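Open day at the Jumutton works, Larndale

I went to Larndale for the boxes. I should say that first, as most people on the train seemed to be going for the cheese fair at Etutham, and got off two stops earlier looking pleased with themselves.

Jumutton opens its doors once a year, in March, and lets the public walk round in borrowed overshoes. Mine were both left feet. The tour was billed as starting at 2 and did start at 2, which threw everyone who had allowed for a coffee.
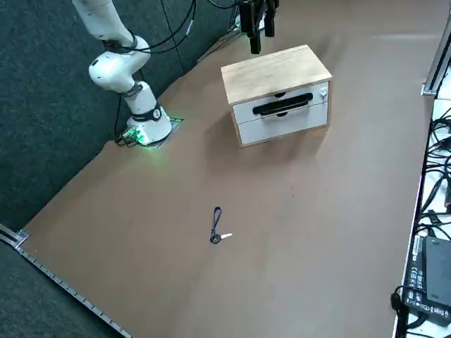
Page last changed: March, evening (bus times corrected)

We began in the timber store, which smells wonderful and is kept at the temperature of a church. Boards rest there for up to 24 weeks before anyone is allowed to cut them. Our guide spoke of this with great tenderness. A man behind me asked whether they ever got bored, and there was a short silence while we worked out whether he had meant it.

After that came the saw room, seen through a window, and the glue room, mostly smelled through a door. The old order book lies open under glass in the corridor: 1,027 tea caddies for one shop in a single year, all entered in the same cross handwriting.

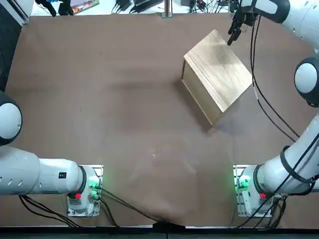
Wooden box on brown paper, Larndale.

The talk on lids was the best part of the day. A good lid, we learned, should go down slowly on its own cushion of air – and we were each allowed to try one from the sample shelf. Mine dropped like a dustbin lid. I was told it was the damp.

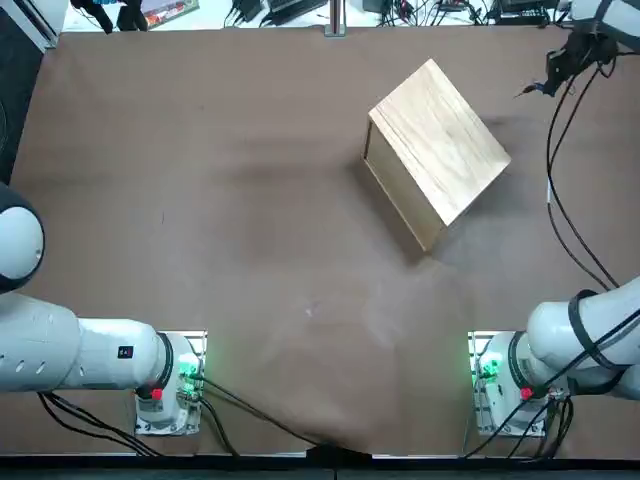 Lunch was in the canteen, run for the day by Dimaculangan, the bakery from the high street. The pork buns had gone by the time the three of us from the back of the group arrived, so I had a scone and a long look at somebody else's bun.

The shop is by the exit. I bought a pencil box I had no need of, and carried it to the bus stop, where the timetable said 3 and the bus had other ideas. Overshoes go in the bin by the gate. Bring a jumper.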